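Ivamlow Readers' Board > Shelves and storage

storkeck_9
Spent Saturday sorting my Chinese paperbacks and I'm so pleased with the brown slatted unit! Scalloped rails, loads of character. Big ones lie flat on the top shelf.
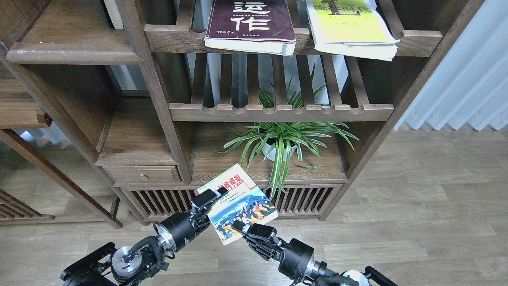

Red title, crowd on the cover, dark shelves behind

nam367
Gorgeous cover, all those little figures under the blue sky! But please stand your books up. Flat ones get forgotten.

storkeck_9
Disagree! I can read the covers lying down, and that yellow-green one cheers me up every morning.

kumbridge reader
With nam on this. The yellow-green one is hanging over the rail already, its pages will curl.

storkeck_9
Fair, I'll push it back. Still staying flat though :)

nam367
Stubborn! Lovely wood, mind. What did you put on the middle shelf?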